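Bianka Major on Trotport, dice and games that fit in a coat pocket

When Bianka Major was 11, her grandfather taught her a dice game he had picked up on a ferry. He never told her what it was called, and he changed the scoring whenever he was losing. "I thought all games worked like that," she says, laughing. "I got to school and was shocked that other kids had a rule book!"

She has been designing small tabletop games ever since, and her latest, Trotport, is the one people keep pressing into my hands. It's a horse-trading game for 2 players, it takes 18 minutes if you both know what you're doing, and I have lost it more often than I'd like to print. I loved every round.

We talked over a long phone call, most of it spent on dice. Major adores them. Her earlier games, Flutance and Jaken, both used cards, and she says she got tired of players staring down at their hands. "With a die, everybody looks at the same spot on the table. You get this tiny moment where both people are leaning in. I wanted a whole game made of that."

Trotport came together one August, in a rented cabin with no internet and a bad mattress. The first version had a map, a weather track and coins in three sizes. She cut the map first, then the weather. The coins hung on until a playtester called Hämäläinen traded all of his away on the opening turn, just to see what would happen. "He won," she says. "He won by a lot. So the coins went in a drawer and we started over with just the horses."

What's left is wonderfully mean. You roll, you offer your opponent a horse, and they can take it or push the price up. The trick is that a low roll can be worth more than a high one late in the game, so you spend the last few turns trying to look miserable about good news. Major is terrible at this. "My face gives me away every time. I have to win on arithmetic."

The first printing was 400 copies, packed at her kitchen table over a couple of weekends. She wrote a short note in every box and says her handwriting fell apart somewhere in the middle. (Mine is readable, just about.) A second printing is planned, with a thicker board and clearer wording on the auction rule, which has caused arguments in my house too.

I asked what she tells people who want to design a game of their own. "Start with the part you like touching," she says. "For me that's always the dice.

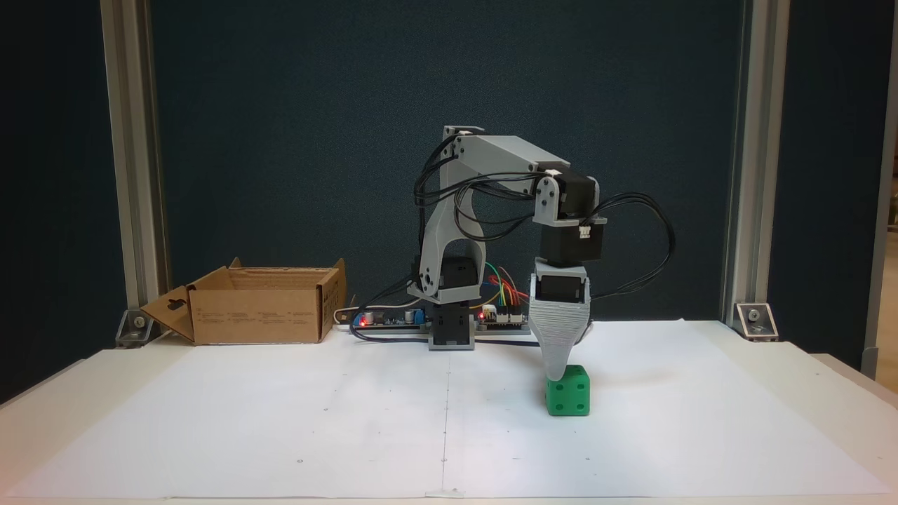

Once I've got that, I write one rule and play it until I'm bored, and then I write the second one."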